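My Winter With the Lotamen Books
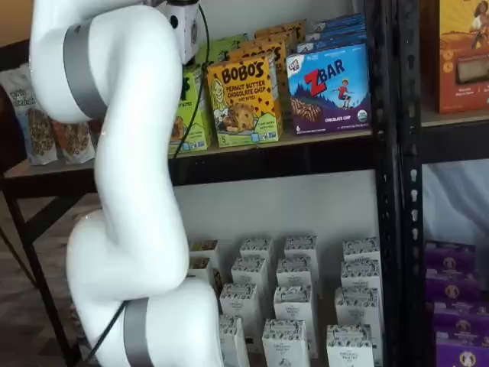

Els Smits told me to skip the first one. Start with book two, she wrote, you can always go back for the origin story when you care about these people. I ignored her, naturally, and spent most of November slogging through Motus, a 522-page fantasy novel in which a ferryman's daughter doesn't set foot on a boat until chapter 9. Els was right! I'm telling you now so you can feel superior to me.

But then came Jatach. I read it in two sittings (the second one ended well after midnight, on a work night, with cold toast). Hendrik Van Wijk drops all the throat-clearing and just lets the river cities go to war with each other, and suddenly every dull tax argument from the first book matters. There's a scene with a locked granary that I had to put down and walk away from for a bit.

My one gripe is Cuypers, the spy. He's funny, he gets the best lines, and he vanishes for 135 pages right when the plot needs him most. I kept flipping ahead looking for his name, which I never do.

The omnibus of the whole series runs 3,296 pages, and it's a brick. I bought the separate paperbacks and I'd do it again, mostly for my wrists. I've got two volumes to go, and Els has already let slip that somebody I love dies in the next one. I'm guessing it's the ferryman. Please don't write in and tell me.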